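About the Rosales Institute for Congregational Care

The Rosales Institute for Congregational Care is an independent training and advisory body serving Christian congregations of all sizes. We help churches choose, support, oversee and, when necessary, replace the people who lead them. Our offices and classrooms are in Dulelgate, and our staff travels to congregations throughout the region on request.

The Institute is not a denomination and does not ordain, license or discipline clergy. Those powers remain with the churches and governing bodies that hold them. Our work is to see that the people who use those powers are properly prepared to do so.

Our Purpose

Most congregations call a new pastor only once or twice in a generation. The members who serve on a search team, a personnel board or a body of elders are often asked to make serious decisions with very little training. They must read contracts, check references, set pay, hear complaints and speak to an anxious membership, frequently while holding full-time jobs of their own.

The Institute exists to give these members sound instruction before they need it. We believe that the health of a congregation depends on the character of its pastor and equally on the order of its common life: clear bylaws, honest accounts, regular review and a known path for raising a concern. Where these are in place, a difficult season can be met with patience. Where they are missing, even a small disagreement may divide a church.

Our History

The Institute began as a series of evening classes held in the fellowship hall of a church on Binano Street. The classes were organized by the Reverend Apolinar Pacheco, who had served for many years as an interim pastor and had been called, again and again, to congregations whose previous leader had left without notice or explanation. He had found that the same questions were raised in each place. Who holds the keys and the bank records? Who may speak for the church? What is owed to the departing pastor's family? What should the children be told?

The first class had 11 members from four congregations. Within a few years the classes had outgrown the fellowship hall, and a gift from the Rosales family made it possible to lease the present building. The Institute was formally incorporated on 10th April, and that date is still kept each year with a short service of thanksgiving and an open house for neighboring churches.

Pastor Pacheco remains with the Institute as senior teacher. He continues to lead the opening session of every course for elders and deacons.

Since incorporation, 2,603 lay leaders and clergy have completed at least one of our courses. Of these, 1,668 were serving in congregations with no full-time office staff, a group to which we give particular attention in setting our fees and class hours.

What We Believe

Our trustees, faculty and staff affirm the historic Christian creeds. We hold that pastoral office is a trust, given for the good of the whole church, and that those who hold it are answerable to others for the way they carry it out. We hold that people who come forward with a complaint are to be heard promptly and treated with respect, and that those accused are to be given a fair hearing. We hold that forgiveness and accountability belong together, and that the restoration of a person to fellowship is a separate matter from the return of that person to office.

On questions where Christian bodies differ, including the form of church government and the standards for ordination, the Institute teaches within the rules of the congregation it is serving. Participants are asked to bring a copy of their own bylaws to the first meeting.

Programs of Study

The Foundations Course is intended for newly elected elders, deacons and board members. It is taught over six evenings and covers the duties of office, the conduct of meetings, the handling of confidential matters and the care of church property. No earlier study is required.

The Pastoral Search Course is offered to search teams as a group. Teams work through the full process, from the first announcement to the service of installation. Close attention is given to background checks, reference calls and the writing of a letter of call. Teams may enroll at any stage, although those who attend before a vacancy is announced generally find the course most useful.

The Course in Review and Accountability prepares boards to carry out a yearly review of the pastor and of their own work. It includes instruction on the mandatory reporting of abuse, the use of outside investigators and the point at which legal counsel should be obtained. Boards are reminded that a matter which must be reported to the civil authorities may not be delayed for internal discussion.

Summer Residency for Pastors is held each August. It is a week of study, prayer and rest for clergy, with daily worship and individual meetings with a member of the faculty. Clergy couples are welcome. Residents are lodged in the guest rooms on the upper floor, and all meals are provided.

Consultation Services

In addition to its courses, the Institute provides direct consultation to congregations facing a change in leadership. A consultant may be invited by the governing board or by the regional body to which the congregation belongs. We do not accept requests from individual members acting alone, but we will gladly explain to any caller how a concern may be raised within his or her own church.

A consultation ordinarily begins with a meeting of the full board, followed by private conversations with staff and with a cross section of the membership. The consultant then gives the board a written report. The report belongs to the congregation, and the Institute does not release it to any other party without the board's written consent, except where the law requires disclosure.

Our Building and Classrooms

The Institute occupies two floors of the former Skandico Building in Dulelgate. The ground floor contains the reception area, the chapel, two classrooms and a lending library with titles on church law, pastoral care, preaching and congregational history. The library is open to enrolled participants and to the clergy of any local church. The building has a level entrance from the parking lot, and an elevator serves the upper floor.

Classes are kept small and are built on discussion. Participants sit at shared tables and work through case studies drawn up by the faculty, in which all names and identifying details have been changed.

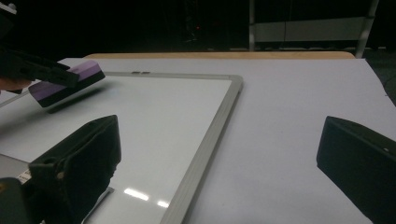 Governance and Finances

The Institute is governed by a board of trustees made up of clergy and lay members in equal number. Trustees serve terms of three years and may be elected to a second term. No trustee receives payment, and no trustee may vote on a matter involving a congregation to which he or she belongs.

Our income comes from course fees, consultation fees and the gifts of individuals and churches. About 300 congregations contribute to the general fund each year. Accounts are examined by an outside firm, and the audited statement is available at the reception desk or by mail on request. Reduced fees are offered to small congregations, and a request for assistance has no bearing on admission.

Faculty and Staff

Members of the faculty have served as pastors, chaplains, attorneys, family counselors and church administrators. All are active in a local congregation. Faculty and staff sign the Institute's code of conduct upon appointment and renew that commitment each year. A copy of the code, together with the procedure for making a complaint against any employee or trustee of the Institute, is posted in the reception area and given to every participant at registration.

Enrollment and Inquiries

Applications for all courses are accepted throughout the year. Groups from the same congregation are encouraged to apply together and should name one member to receive correspondence. Boards wishing to arrange a consultation should write to the Director of Congregational Services, stating the name of the church, its regional body, if any, and the general nature of the request. Confidential details should be held for the first conversation.

Visitors are welcome at midday prayer in the chapel whenever classes are in session. Groups planning to attend are asked to notify the reception desk in advance.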